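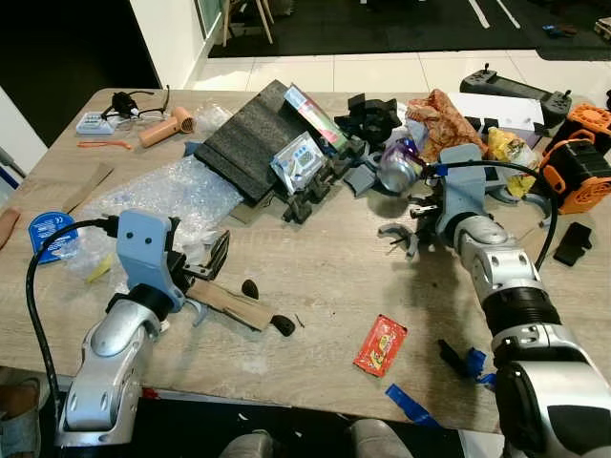 Two robot arms over a crowded table, one gripper open above a piece of brown cardboard.

Yusri Santoso has handled contract and small business disputes for most of his working life, and he keeps a two-lawyer office in Prirngate, above a shoe repair place. He spent the first part of his career at a larger firm called Ivanyshyn, where he mostly defended suppliers. These days most of the people who call him are owners with a handful of employees and a bill that somebody won't pay.

We met in his office to talk about mediation - when it helps, what it costs, and what people get wrong before they walk in. He had a cold and apologized for it twice.

"Most people who call me have already decided they want to sue," he said. "They've been angry for months. They've told their family they're going to sue. So when I bring up mediation in the first meeting, they think I'm telling them their case is weak."

He is usually telling them something about the contract. Many of the agreements that cross his desk have a clause that requires the two sides to try mediation before either one files a lawsuit. Clients often signed it years earlier and don't remember it.

"I ask for the whole contract, every page, with the attachments," Santoso said. "What I get is the signature page and the page with the price. The clause is always somewhere in the back. If you skip it and file anyway, the other side can ask the court to pause the case, and you've paid a filing fee and my time to end up where you should have started."

I asked him to describe a dispute from start to finish. He picked one that both sides have let him talk about, between Norus, a small packaging company, and Doter, which had sold it shelving for a new storage building. Norus said the shelving came late and that part of the order was the wrong depth. Doter said Norus had changed the measurements over the phone. There were unpaid invoices on one side and a claim for lost business on the other.

"I had Norus," he said. "The owner came in with 400 pages of email, printed, in a grocery bag. I was glad to have it. But it wasn't in order, and a lot of it was the same message printed over and over with one new line on top."

He had the owner go home and write a timeline. It was to be two pages, with dates down the left side and one sentence for each entry.

"She hated doing it. It took her a weekend. But when she came back she had found the phone call herself. She had a note of it in her calendar, from May, and the note said they'd talked about depth. She'd been telling me for weeks that the call never happened."

That changed what he advised. The claim for late delivery was still good. The claim about the measurements was now something a judge might see either way.

"I'd much rather find that in my office than in a deposition," he said.

The mediation took place in a rented conference suite, with each side in its own room and the mediator going back and forth. Santoso said this surprises people, who expect to sit across from the other side and argue. Some mediators do start with everyone together. His preference is to skip it when the two owners dislike each other.

"An opening session can use up the whole morning. One person says something about the other person's honesty and then you spend an hour getting everybody back in their chairs."

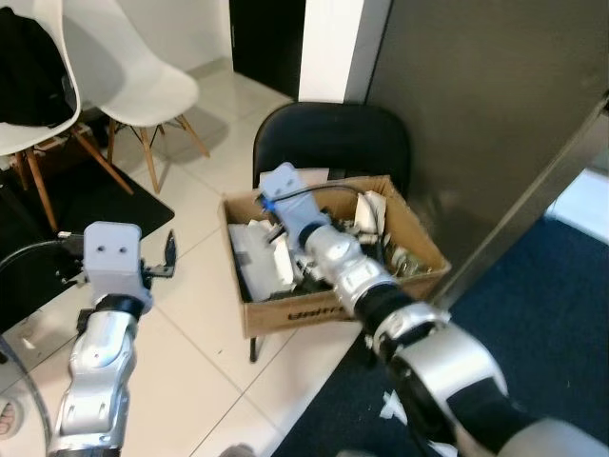

The first two hours, he said, tend to feel like nothing is going on. The mediator sits with one side and listens, then goes to the other, and whoever is waiting gets bored and starts to worry. He tells clients to bring lunch, a phone charger and something to read. He also tells them to clear the whole day, including the evening.

"People book a flight for five o'clock. Then it's four and we're finally close, and my client is looking at the clock. You end up agreeing to a number because of traffic."

In the Norus case the first offer from Doter was to knock off a small part of the unpaid invoices. The owner wanted to leave. Santoso asked her to stay until the second offer.

"A first offer is hardly ever serious, from either side. Ours wasn't serious either. What I look at is how far they move the second time and what they say when they send it over. If the mediator walks in and says, they want you to know they've thought about the delivery dates, then somebody over there has looked at the file."

The case settled that evening. He wouldn't give the amount, but he said that both companies paid something, in effect, and that Doter agreed to swap out the wrong shelving at its own expense. The last part came from the owner of Doter and would not have been part of any judgment.

"A court would have given us money or not given us money. It wasn't going to send a truck."

I asked about cost, the thing most readers write to us about. Santoso charges by the hour for this kind of work and splits the mediator's fee evenly with the other side unless the contract says something different. He said a client should ask three things before agreeing to a date: what the mediator charges, whether there is a charge for canceling, and how much of the lawyer's own time will go into getting ready.

"The getting ready is where the money goes, and I don't apologize for that. I write a statement for the mediator, I go over the documents, and I sit down with the client for half a day. If somebody offers to do your mediation with no preparation, it will be cheap and you'll get what you get."

He keeps the mediator's statement to 4 pages when he can. When he was at Ivanyshyn he was taught to write long ones, with 100 exhibits or more behind them, and he stopped after a mediator told him privately that she read the first page and the last one.

There are cases he won't send to mediation. If a deadline for filing is close, he files first or gets a signed agreement that stops the clock. If he thinks the other side is moving money or getting rid of records, he goes to court and asks for an order. He is also careful when one side has a lawyer and the other doesn't.

"I've been across from people with no lawyer who were ready to sign anything by three in the afternoon. I tell them to take the paper to someone before they sign. My clients don't always love that. But an agreement that gets attacked later isn't worth much to my client either."

What about cases that don't settle? He said it happens more than the brochures let on, and that he doesn't count those days as wasted. He leaves knowing what the other side thinks its best argument is. What is said in the room is generally confidential and can't be used later, with some exceptions that depend on the state, so he warns clients not to go home and post about it.

"I had a client put the other side's offer on his company page the same night. He was proud of it. I spent the next week on the phone."

Before we finished I asked what he'd want a business owner to do now, with no dispute in sight. He thought about it for a while and got up to close the window.

"Read the back of your contracts. Find out if there's a mediation clause and who picks the mediator, because some of them let one side pick. And when you agree to something on the phone, send an email after you hang up. Two lines. 'As we discussed, the depth is changing to this.' If she'd done that, or if they had, I don't think I would ever have met either of them."

He sees new clients by appointment. The first meeting is half an hour, and he asks that people bring the entire contract.

The interview has been shortened and put in order from a longer conversation. It is general information and doesn't replace advice from a lawyer in your own state.

Posted 2025-11-20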